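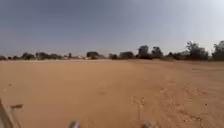

Progress report to the Ullwood Fund
Trindcombe open ground: care of the sand surface and the tree edge
Prepared by Nayara Vasconcelos, site coordinator

1. Where we are now

This is the second report under the present grant. It covers the months up to the end of June. The first report was mostly about permissions and the access agreement, so I will not repeat those matters. In this one I write about the work on the ground itself, what was finished, what is late, and how the money was used.

The grant has three parts: the sand surface, the tree line, and the public path along the north boundary. The first part is going well. The second part is going slowly but I am satisfied with it. The third part has a delay, and I explain it in section 4.

2. The sand surface

As the Fund knows from our application, the open ground at Trindcombe is one wide area of loose sand without any paving, and we wish to keep it so. There are no curbs and no painted lines, and we do not plan to put any. The purpose of the work is to keep vehicles on one corridor and to let the other part become smooth again and stay undisturbed.

The corridor is now clearly used. Tire tracks run in parallel along it and the sand is rutted there, with uneven furrows, and it looks darker and rougher than the sand beside it. Outside the corridor the surface is open and much smoother, with only light scuffs. This difference between the two sides was our first goal for the season. In the application we wrote that the drivers would need time to learn the new line, and I believe most of them have learned it now.

Two points need attention. First, small pebbles and darker grains have appeared in the rutted zone. Jhun Sarmiento, who leads our field work, thinks that the wheels are bringing them up from the layer under the sand. I think it is also possible that they come with the trucks. We have decided to rake one short section clean and look at it again after one month, and then we will know better which of us is right. Second, there is a faint darker patch near the middle of the open ground. It may be only a shallow depression, or it may be damp, compacted soil. We have not yet dug there. Jhun will make a small test hole before the next report, and if the soil is compacted we will loosen it by hand. No machine will be needed for such a small place.

Litter and fallen branches are collected every Sunday in the morning, before the visitors come. Some small pieces still remain between one collection and the next, but the amount is low compared with last season. We filled 8 bags in this period.

3. The tree line and the shrubs

The trees stand along the whole far side of the ground and they are the only shelter from the wind that we have. They are taller and closer on the right side, when one looks from the entrance, and lower and more distant on the left. The left side is the weak side. There we have shrubs, some rounded bushes and low trees, and between them the wind can pass and move the sand.

For this reason almost all new planting went to the left side. The nursery Lopes delivered 600 young plants, and all of them were in the ground before the warm weather began. In the first check Jhun found 47 dead plants. This loss is smaller than the one we allowed for in the budget, and Lopes will replace them in the fall without cost, except transport.

For the new plants we used a soil conditioner from Humelex, mixed into each planting hole. I cannot say yet if it makes a difference. We left one row without it so that we can compare, and I ask the Fund to wait for the result until the final report.

We did no cutting in the older trees. There is one thin tree that rises a little over the others, left of the center, and in the last meeting the Fund asked if it should be taken down. Our answer for now is no. It is useful for the field team as a point of orientation, and Jhun did not find any damage in the trunk. We will inspect it again before winter.

4. The public path

The path is late. The reason is that the neighbor on the north boundary asked for a new survey of the line, and we agreed to this, as we prefer to have a good relation with him. The survey is done and the result did not change the line very much, but we lost the dry weeks in which the work is easy. We now plan to start after the summer. The path will be 30 meters shorter than in the drawing you have, and I will send the corrected drawing separately.

The low buildings in the distance, behind the trees, are outside our site and are not part of the path plan. I mention this as one member of the Fund asked about them by phone.

5. Use of the money

Spending on the sand surface is a little under the plan, mainly for the reason that we bought fewer marker posts than we expected. Spending on plants is exactly as planned. The money for the path is not touched, except for our share of the survey. We ask for permission to carry the path money over to the next period. We do not ask for any additional amount.

6. Work for the next period

Rake and observe the test section in the corridor.
Dig the test hole at the darker patch.
Water the new planting through the dry months, two evenings each week.
Receive the replacement plants from Lopes and plant them in the fall.
Send the corrected path drawing and agree on a start with the contractor.

If somebody from the Fund wishes to visit, the best time is before nine in the morning, when the ground is quiet. Please write to me or to Jhun some days before, so that one of us can open the gate.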